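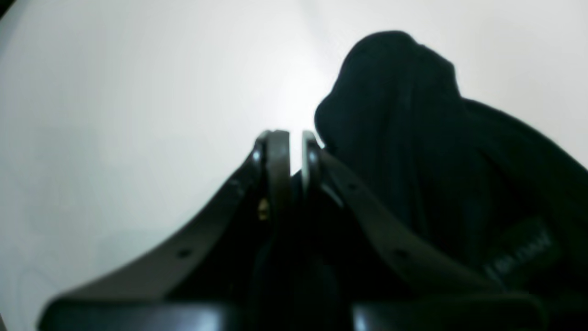
Wrist camera tips for dark fabric

Notes from the Vasden bench, where our laundry sorting cell runs on the Nigam control stack. They assume a two-finger gripper with the camera at the wrist.

1. Lock exposure before the approach. Auto exposure meters on a bright background and crushes dark cloth into one black mass with dark fingers. Set it by hand until folds are visible in the fabric, and accept some washout behind.

2. Mask the fingers. Save one mask per opening width, 14 in our case, and interpolate between them. A single static mask will either eat cloth pixels or leave finger edges in the segmentation.

3. Don't threshold on colour. Near-black fabric beside a black bracket has almost no separation. Use the silhouette against the background for the outer edge and local texture for the rest.

4. Treat printed lettering as a feature to track. Small text at an angle is often too blurry to read, but it has enough contrast to hold a track. Turn OCR off in the grasp loop; it cost us 269 ms a call in Urnance.

5. Check for cloth on the outer side of a finger. Bunched fabric can lie against the outside face while the gap between the pads stays clear. Our planner scores this as a near miss and backs off along the approach axis before trying again – closing in place tends to drag the garment sideways.

6. Calibrate the empty gap. Log frames with the pads apart and nothing between them, against both light and dark backgrounds. Blurred objects farther back will show through the gap, and a classifier trained on plain walls alone will call them a grasp. The Tornthorpe set has 1,620 such frames, re-shot each March.
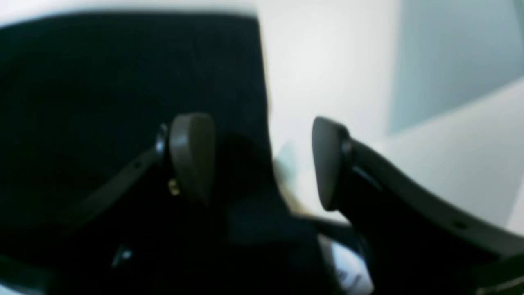 Pads open, nothing held. Black object behind the left pad, white wall to the right.

7. Version the masks with the finger hardware. After a pad change, redo tips 2 and 6 before any planner tuning.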